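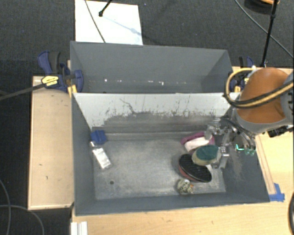 Setting up a two-bin clearing test

If you are wondering whether a robot arm can take over the job of clearing mixed items out of a tote, you can find out on a bench. All you need is two bins, an arm with a gripper and a pile of odds and ends. The steps below are the ones we use at Gillatix when a shop asks us if its sorting or tidying work is ready for a machine. Plan on one afternoon.

Before you start

You need two bins of the same kind, and they should be bins you would put to work. Scuffs and scratches are fine. A new bin looks different to a vision system than one with worn walls, and your real bins will be worn.

Step 1. Fix the bins in place

Put one bin directly behind the other and clamp them where they meet. Bar clamps do the job. An arm that brushes a wall will push a free bin out of position, and every pick after that will be off. Mark the front corners on the tabletop with tape so you can put everything back the same way tomorrow.

Step 2. Choose the items

Pick things that differ in shape and surface. You want something rounded, something long, something shiny and something small. Shiny packages are worth including, as reflections can hide where the edges are. Leave out anything sharp or leaking for now.

Step 3. Load the front bin

Tip the items in and leave them as they land. Do not space them out. A few will end up on their own and the rest will bunch together, often near a wall. The bunch is the real test - most arms can pick up a lone object in the middle of an open floor.

Step 4. Run the picks

Let the arm move items to the rear bin one at a time. Stay outside its reach and keep the stop button in your hand. Do not help. If an item slips, leave it where it fell and let the arm try again, up to 3 tries per item. After that, take it out by hand and write it down as a miss.

Step 5. Write down what went wrong

Use a short code for each miss: slipped, blocked by wall, picked two, not seen. Johanna Rüegg set up our sheet and it has 8 codes, but four will get you started. In our last full series we made 867 picks and had 51 misses. More than half of the misses were coded as blocked by wall.

Reading the result

For a chore like emptying a tote overnight, a miss now and then may not matter. Someone can clear the leftovers in the morning. For packing orders it matters a lot more.

At home the answer is still mostly no. Toys on a floor do not come in a clamped bin, and the arm would have to travel to them. For a fixed station in a shop, handling the same kinds of goods every day, it is worth running the test.

Keep the sheet and repeat the test whenever you change the gripper, the bins or the lighting.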